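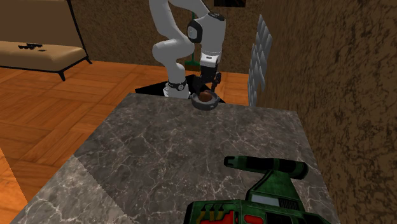
Norbert Hájek 写道：

> 收杯工位的仿真我看过了，抓取部分没有大意见。我的问题在后半截：夹爪把杯子从台面上拿走之后，原来站在那里的人去干什么？二月份的说明里写的是“人员转入异常处理”，一共八个字，没有工时，没有职责边界，也没有说异常由谁定义。班组那边已经把这句话理解成减人。
>
> 另外三个具体问题：
>
> 一、台面上有杂物时，机械臂是停、是绕，还是照旧走原来的轨迹？
>
> 二、节拍按机械臂算还是按人算？
>
> 三、停机之后由谁复位，复位的人要不要签字？
>
> 这几条不写清楚，Flestinen 那边我没法去开班前会。

下面按顺序回。先回后半截，再回三个编号问题，最后是几处对二月说明的更正。文件还没有改，等列表里的意见收齐再改，所以请以这封信为准，旧版第四节先不要往外转。

关于“人员转入异常处理”

这句话是我写的，写得不够。当时手里只有 Ruggiero 导出的工时表，里面收杯工位只有一个代码，凡是站在台面前的时间都记在这个代码下面。后来我去 Flestinen 跟了一个完整的班，才把这个代码拆开。拆出来的内容大致如下。

收杯：把用过的杯子从台面拿到清洗筐里。动作重复，手腕负担大，班组自己也提过要换手。

看杯：拿起来的时候顺便看一眼杯口和杯底，有缺口的、有裂纹的直接扔进报废箱。工时表里没有这一项，因为没有单独的动作，是在收杯的过程中完成的。

清台：擦台面，把别人落下的东西挪开。Flestinen 的台面紧挨着维修间，工具经常随手放在上面，维修的人过来喝水，放下工具，走的时候忘了拿。

应答：有人来问杯子在哪儿、清洗机为什么停了、能不能先拿几只用。这一项占的时间比我估计的多，而且集中在交接班前后。

机械臂只接第一项。二月的说明把四项当作一项处理，所以读起来像是整个岗位没有了。这个错误在我。

第二项需要单独说。人不再拿杯子，看杯这个动作就没有了附着的地方。原方案默认清洗机出口能发现破损，我问过清洗那一侧，他们说出口检查看的是水渍和残留，缺口要靠手摸，戴着手套摸不准。也就是说，按原方案上线之后，破损杯会多走一遍清洗才可能被发现，也可能不被发现。目前的处理办法是在清洗筐满筐转运之前加一道人工目检，目检由原工位的人做，时间计入岗位定额。这一条已经和 Novora 的项目组口头确认，书面的还没有。

第三项见后面问题一的回答。

第四项我没有办法，机械臂不回答问题。建议在工位说明里把“应答”写成正式职责并给出时间，不要再让它藏在收杯代码里。一旦收杯时间归零，藏在里面的应答时间也会跟着归零，而来问的人不会减少。

人员编制：Flestinen 每班 4 人，上线后仍为每班 4 人，到试运行结束之前不调整。试运行结束之后怎么办，我没有授权，也不在这里推测。班前会上如果有人问，请照这个说法讲，不要替项目组补充。

问题一：台面有杂物时怎么办

现状：不绕。控制程序里没有避障重规划，只有进入作业区之前的一次占用检查。检查结果分为三种，空闲、已知物体、未知物体。空闲则执行；已知物体目前只登记了杯子；未知物体一律保持等待位，亮黄灯，计时，超时后转停机。

仿真里杯子放在台面远端靠墙的位置，夹爪垂直向下伸进杯口，台面近处另外放着一把绿黑两色的手持电动工具。杯子和工具之间隔着一段台面，按几何关系，工具不在夹爪的下降路径上。但占用检查是按整块台面做的，不区分路径内外，所以在现行规则下，这种摆法应判为未知物体，进入等待。

这个规则偏保守，Brutano 的同事提过意见，认为应当只检查路径附近的区域，否则黄灯会亮得太多。我不同意在试运行阶段放宽，理由有两条。

第一，工具会带线或者带附件，模型只登记了主体外形，外形以外的部分不在碰撞模型里。仿真中的工具是一个干净的网格体，现场的工具后面可能拖着电源线，线的另一头可能在人手里。

第二，放宽之后，台面上有东西而机械臂照常运动，会成为日常状态。站在旁边的人会习惯在机械臂运动时伸手拿自己的工具。等待虽然慢，但信号是明确的：台面没有清空，机器就不动。

代价是清台的优先级提高了。以前台面上有一把工具，收杯的人手一拨就过去了，不算事。现在同样一把工具会让工位停下来，清台从顺手的动作变成了有响应时间要求的任务。这部分负担落在原工位的人身上，而造成占用的是维修间的人。Norbert 上次电话里说这样不公平，我认为说得对，但控制程序解决不了。可行的做法是在台面旁边给维修间装一个专用的工具搁架，并且在维修间的规程里写明工具不上台面。搁架的申请已经提给 Novora，采购周期不归我管。

在搁架装好之前，黄灯造成的等待不计入工位人员的绩效。请把这一句原样写进班前会材料。

补充一点关于夹持方式。目前用的是平行夹爪，从杯口伸入，意图是从内侧作用于杯壁。选这种方式是为了减少杯子外侧的间隙要求，靠墙的杯子也能取。缺点有两个：一是夹爪接触的是饮用面，所以必须在清洗之前使用，清洗之后的杯子禁止用同一副夹爪搬运；二是杯里如果有剩余液体或者纸团，手指会碰到。第一点已经写进联锁，清洗出口一侧没有示教点位。第二点没有传感器可用，只能靠操作说明要求投放的人先倒空。实际执行率不会高，夹爪的清洁频次要按这个前提来定，我建议每次交接班清洁一次，由交班一方做，断电状态下做。

谁来断电，见问题三。

问题二：节拍按谁算

二月的说明里写的是每班 300 只，这个数来自清洗机的额定能力，与机械臂无关，与人也无关。我当时直接拿来作了需求值，没有注明来源，造成了误解。

现在的做法是分开写。机械臂的循环时间由 Brutano 测定后填入设备表，不进入岗位说明。岗位说明里只写人的任务和时间，不写只数。原因是人现在做的四件事里，除了满筐目检以外，都和杯子数量没有稳定的比例关系。台面乱不乱取决于维修间，来问的人多不多取决于交接班，黄灯亮不亮取决于前两者。用只数去考核这些任务，得到的数字没有意义。

Ruggiero 的系统目前要求每个工位必须填一个产量字段，不填就不能保存。我和他们的支持人员联系过，答复是可以填一个占位值，但占位值会进入月度汇总。请不要填占位值。在字段改为可选之前，收杯工位先挂在清洗机的代码下面，工时照记，产量由清洗机出。这样汇总里看不出收杯工位的情况，比看到一个假的数要好处理。

还有一个和节拍有关的问题，班组里有人问过，机器慢的时候人能不能直接上手拿。可以，但必须先按暂停，确认绿灯熄灭，再伸手；拿完之后由同一个人解除暂停。不允许一个人拿、另一个人在旁边替他按。高峰时段如果需要连续手工收杯，把工位切到手动，在日志上记开始和结束时间，不要求写原因。我特意去掉了原因栏。原来那份日志有一个原因下拉框，第一个选项是“操作人员判断失误”，光标默认就停在上面，导出来的记录一大半是这个，没有任何分析价值，还得罪人。

手动模式不设上限。试运行期间如果手动时间很长，说明方案不合适，这个信息我需要拿到，请不要为了数据好看去压。

问题三：停机之后谁复位

分三级。

黄灯等待：无需复位。台面清空之后占用检查重新执行，通过即继续。工位上任何人都可以清台，包括维修间的人自己来取工具。取之前同样先按暂停。

保护停止：例如夹持力异常、杯子中途掉落、关节力矩超限。由当班的工位人员复位，前提是上过复位课。现场必须确认三件事：作业区没有人，夹爪上没有残留物体，台面没有碎片。确认之后就地复位，不得远程复位。Brutano 的远程接口在试运行期间关闭复位权限，只保留读取。这一条他们起初不愿意，后来同意了，配置由他们改，改完由 Norbert 在现场验证。

急停：由班长复位，签字。工位人员可以按急停，不需要请示，事后也不需要书面说明理由。班长复位前应当问一句当时看到了什么，记在日志里，记原话。

签字只出现在急停这一级。保护停止不签字，系统自己有时间戳和复位人编号，再签一遍没有用处，而且会让人倾向于不复位、等别人来。我在另一个工位见过这种情况，停机本身很短，剩下的全是在等一个愿意签字的人。

断电清洁属于维护操作，由交班一方的工位人员执行，挂牌，牌由执行人自己保管，接班的人不得代摘。需要的挂牌和锁具已经列在设备清单里，数量按班组人数配，不共用。

培训：复位课在 Flestinen 现场上，用真机，不用仿真。仿真可以用来讲运动范围，但讲不了停机之后的手感，比如抱闸松开时手臂会不会下沉，杯子卡在手指上要往哪个方向退。课时计入工时，安排在班内。如果班内排不出来，就推迟上线，不要放到班后。

仿真结果能说明什么，不能说明什么

列表里有人单独写信问我，抓取已经在仿真里跑了 100 次，为什么现场还要留这么长的试运行。统一答复如下。

这 100 次验证的是运动学可达和夹爪与杯口的对中，输入变量只有杯子的位置和朝向。没有覆盖的包括：杯型混用、杯口沾水以后的摩擦变化、杯子叠放、台面反光对相机的影响、人进入作业区。仿真的台面是带浅色纹路的深灰色大理石，现场是另一种材料，表面有使用多年的划痕，视觉这一块的参数不能直接搬。场景里沙发、拼花地板和墙面都是场景库里现成的，与 Flestinen 的车间布局没有对应关系，请不要用它讨论站位和通道宽度。前两天有人拿它来问我沙发那个位置能不能放清洗筐，那个位置在现场是配电柜。

叠放这一条要特别注意。两只杯子套在一起的时候，手指伸进去接触的是里面那一只，外面那一只可能跟着起来，也可能留在原地，也可能在半路掉下去。现在的做法是要求不叠放，靠贴标识。我对标识的效果不抱期望，已经请 Brutano 在占用检查里加高度判断，超过单杯高度的按未知物体处理，转人工。这样叠杯也会变成黄灯，清台的人会多一种活，先记在这里，试运行之后看频次。

试运行的长度定为累计 100 小时自动运行，只累计自动模式，手动和停机的时间不算。中途改过参数的，从改参数之后重新累计。改参数必须在列表里发通知，写明改了什么、谁改的、改之前的值是多少。

对二月说明的更正

第二节，“该工位无需专人值守”删去，改为“自动运行期间工位由当班人员兼管，兼管范围见岗位说明”。兼管的意思是人在能看到信号灯的位置，不要求站在台面前。

第四节，“人员转入异常处理”删去，改为分项列出：满筐目检、清台、应答、保护停止复位、交接班清洁。每一项后面附时间，时间由班组试填，我不预填。

第五节，“预计降低劳动强度”保留前提：只对收杯动作成立。转运清洗筐的重量没有变化，而且由于目检要翻筐，弯腰次数可能增加。筐架高度需要重新定，请班组里个子最高和最矮的两位各试一次，取可调范围。筐架的图纸还没有，谁手里有旧图请发给我。

第六节，联系人一栏写的还是旧邮箱，已经停用，发到那里的信我收不到。二月以后有往那里发过意见的，麻烦再发一遍到列表。

附录里的岗位对照表作废，新表等班组试填之后再出。

还没有答案的事项

目检由人做，照明够不够。现在工位上方的灯是为台面配的，筐的位置在灯的边缘，看缺口比较吃力。需要一盏局部灯，型号未定。

信号灯的颜色。维修间门口已经有一组黄灯，含义是压缩机待机，和我们的黄灯在同一视线里。要么我们改闪烁，要么他们改位置。倾向于我们改，工作量小。

夜班。夜班维修间不开，占用情况应该会少，但应答的也只剩工位这一个点。夜班的兼管范围能不能和白班一样，我没有数据，Norbert 如果在班前会上能问到，请记一下。

被停机打断的休息怎么补。以前收杯可以自己掌握快慢，休息时间比较固定。现在黄灯随时会亮，亮的时候如果人正在休息，按规程应当等休息结束再处理，工位停着就停着。规程是这么写的，但实际上会有人走过去看一眼。我的意见是休息时段直接切手动并把信号灯关掉，Brutano 认为这会影响累计时间。影响就影响，试运行多几天没有关系。这一条请 Novora 那边给一个书面意见。

班前会的材料我按上面的内容另发一份短的，只含编制、黄灯、复位分级和休息四部分，不含仿真。有修改请直接在列表里回，引用要改的那一段，不要附整个文件。

Jelle Leemans
2020年6月7日

又及：Norbert 问到异常由谁定义，正文里漏了。目前三级停机的触发条件由 Brutano 写在程序里，班组看不到。我已经请他们导出一份条件表，用普通文字写，不要变量名。表到了以后放在工位上，班组可以在上面直接改，改动由我带回去逐条答复，不采纳的也写明理由。条件表的维护人暂时写我。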